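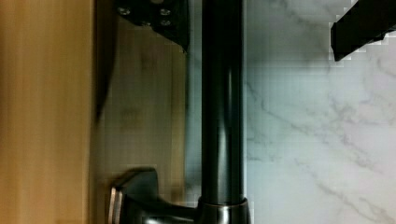
Dratent Home Cinema Screen, 93 inch

A fixed-frame projector screen for people who watch films at home and want something better than a painted wall. The Dratent has a matt white surface, a black velvet border and an aluminium frame that goes together with corner brackets and a hex key, which is supplied.

The surface is plain white with no grey tint, so it suits a room you can darken. Older films in black and white look even across the whole width. If you mostly watch with the lights on, the Zomon grey screen is the better choice.

What you get
Four frame sections
Screen fabric, rolled
34 tension hooks, plus 2 spares
8 wall screws with plugs
Two wall brackets

Fitting
Allow about 2 hours. Lay the frame face down on a clean sheet and hook the fabric from the middle of each side outwards, working on opposite sides in turn. Fit the corners last. Any creases from the roll should drop out over a few days. The plugs are for brick and block. For plasterboard you will need your own fixings.

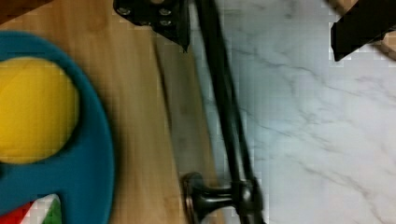 Cleaning
Dust with a dry, soft brush. Marks can be dabbed with a damp cloth and plain water. Don't rub, and don't use glass cleaner or kitchen spray. The velvet border can be done with a lint roller.

Customer comments
"We run a film night in the front room once a month and this replaced a pull-down that never hung flat. The black border hides a bit of overspill from the projector. Hooks are stiff on the fingers." Imelda Espiritu

"Good picture. Box was longer than I expected and wouldn't go round our stairs, so I built it in the hall." Retno Subramaniam

Delivery and returns
Sent from our Pakham warehouse by two-person van. We can't deliver to lockers. Unused screens can be returned in the original tube, but we can't take back fabric that has been hooked to a frame.

Also in this range
Estrella ceiling mount for projectors
Zomon grey screen, same frame size
Replacement hooks, bag of 8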